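Housekeeping Practice, Unit 4: The Bare Mattress
Course notes prepared by Elsie Rakena

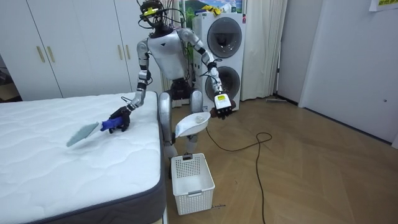 Most of us learned to make a bed long before we learned to look after what is under the sheets, and so I like to spend a whole session on the mattress by itself, before any linen comes near it. Please bring these notes with you, and do write in the margins – mine are covered.

Strip the bed from the head end down, folding each layer in on itself so that the crumbs and hair stay inside. Everything goes straight into the basket, which should be standing on the floor beside the bed before you start. A plastic one with holes in the sides is what I prefer, and it wipes clean in no time. Pillows go on a chair, please, and never on the floor!

Now for the top. A quilted cover is lovely to lie on, but the stitching makes little valleys, and dust settles in every one of them. Take a flat pad with a handle and work toward yourself in long, slow strokes, pressing just enough to feel the padding give. Wavy stitching wants two passes, one along the bed and one across it. If you scrub at it you will raise the fabric, and then it looks tired years before it should.

The side band gets forgotten more than any other part. On a dark fabric border, lint shows up beautifully once you bend down to look, so bend down and look. Go along it with the edge of the pad, then do the corners by hand.

Spots should be dabbed with a barely damp cloth and left to air with the window open. My old colleague Troels Kirkegaard used to give his mattresses the whole morning, and I have come around to his way of thinking, though I know that in a busy house you may only manage an hour.

For next time: read the Urik handout on fitted sheets, and strip and clean one mattress at home. Write down how long each stage took you and which part you found awkward. Half a page is plenty. The practice room is open until 4 if you would like to use one of our beds instead, and I will be there with the kettle on.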